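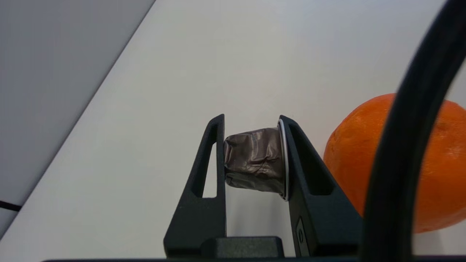
Capsule, dark bronze and badly crumpled, silver rim still round. Citrus next to it.

February, notebook 6, afternoon

Capsule and citrus day! I've been looking forward to this since Shufen brought in the sack from the break room. We tipped it all out this morning and counted, and the total is 331 capsules, which is far more than we drink in a month (I hope). Every color you can think of, but the dark bronze ones are my favorites by a long way. When they're crushed the folds catch the light like candy wrappers, and you get shades in there that you'd never mix on purpose.

The plan for Festent hasn't changed. We flatten the bodies, keep the rims, and use both for the lampshade panels. The rims are the nice surprise so far. A body can be crinkled all over and the rim still comes out as a decent ring, bright and shiny, ready to link to the next one. I'd expected to throw a lot of them away. Ingrid linked a short chain of them at lunch and wore it for the rest of the day.

Opening and cleaning: cut close to the rim with the curved scissors, knock the grounds into the bucket, rinse, leave upside down on the rack. Grounds go to Ingrid for the dye pots. Don't rinse before knocking out or the sink clogs (me, twice).

Now the fruit. Citrus peel oil is supposed to lift the sticky film you get where the foil lid was glued on, and I wanted to try it before buying another bottle of Dreseo. Rubbed the outside of a fresh peel straight onto the rim, waited a little, wiped with a dry rag. It works so well! The film rolls up into little crumbs and the whole bench smells like breakfast. Old dry peel does next to nothing, so peel the fruit right when you need it and eat the inside while you wait.

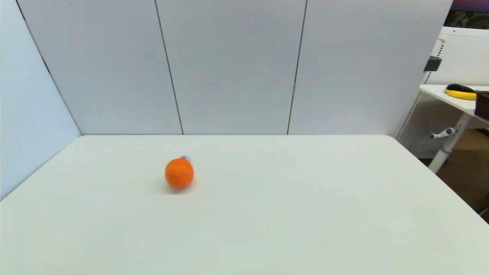 I also want the citrus for the color test. Orange next to silver is the pairing Shufen keeps pushing for the big panel, and against plain white I think she's right. The white stays quiet, the metal goes pale and cool, and the orange just sings. With the bronze it's a warmer thing altogether, more autumn, and I could happily make one of each. We'll argue about it over tea.

Flattening notes: the wooden roller beats the hammer. The hammer leaves flat spots and splits the side wall, and the roller keeps the fine creases, which are the whole point. 2 passes, turn the piece, then stop. A third pass and the creases start to go dull.

Put 100 flattened pieces aside in the shallow tray for the first panel. The rest are in the sack under the bench, not sorted yet.

To do: more fruit. Ask at the Qin shop for their bruised ones. Thinner wire. Find the Zoron pliers – whoever has them, I miss them very much.

Comments (3)

Shufen Zou
Silver and orange for the big panel. I'm not going to stop saying it.

Ingrid Bellamy
Pliers are in my apron, sorry! First dye pot came out a lovely tea brown, swatch is pinned by the sink.

Shufen Zou
Can we try lemon peel on the rims too? I have a bag of them at home.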